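Zellex Feeder Notes: README for the strip feeder settings and log

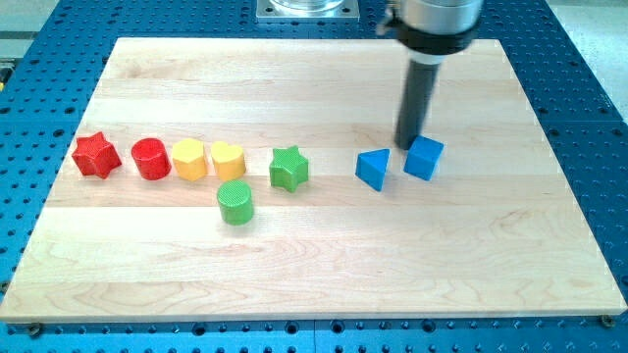

Garrido wrote in to ask whether these settings carry over to the older Zellex with the single drive roll, and the short version is yes for the pitch table, no for the release timing. I'd start over on timing with that one.

So, what's in the folder! I run a small press line with a Zellex servo feeder on the front of it, and I got tired of keeping my numbers on masking tape. Now they live in plain CSV files where I can find them (and so can you).

What you get

- pitch.csv: feed length asked for, feed length measured, coil lot
- release.csv: pilot release open and close, in degrees of crank
- rolls.csv: roll pressure and when I last cleaned the rolls
- notes.txt: me grumbling, mostly

pitch.csv has 3000 rows, one row per stroke. All of it is mild steel strip, 30 mm wide, run at 30 strokes a minute. I know that's slow. My die likes slow, and I like my die.

How I measured

Calipers on the blank, same pair every time, zeroed at the start of each coil. I left out the first 5 strokes after threading because the strip is still settling against the guides and those numbers are junk. If a cell is blank I forgot to write it down, so please don't fill it in with an average!

Things to know before you use it

The Grikadgate coils have more camber than the Floro ones, and you'll see it in the pitch column as a slow drift toward the end of the coil. I haven't corrected for that. Release angles are read off the press display, which only shows whole degrees. Oil changed partway through, in April, and I marked it in notes.txt.

Still to do: stainless, and a wider strip if I can borrow the guides.

Use it however you want, just keep the README with the files.

Comments

Floro user: drift on mine went away after I backed off the straightener, worth a try

pressroom_pat: is release open measured from top dead center?

Reply: yes, top is zero. Adding that to the file.

Contact | Copyright Zellex Feeder Notes | Back to top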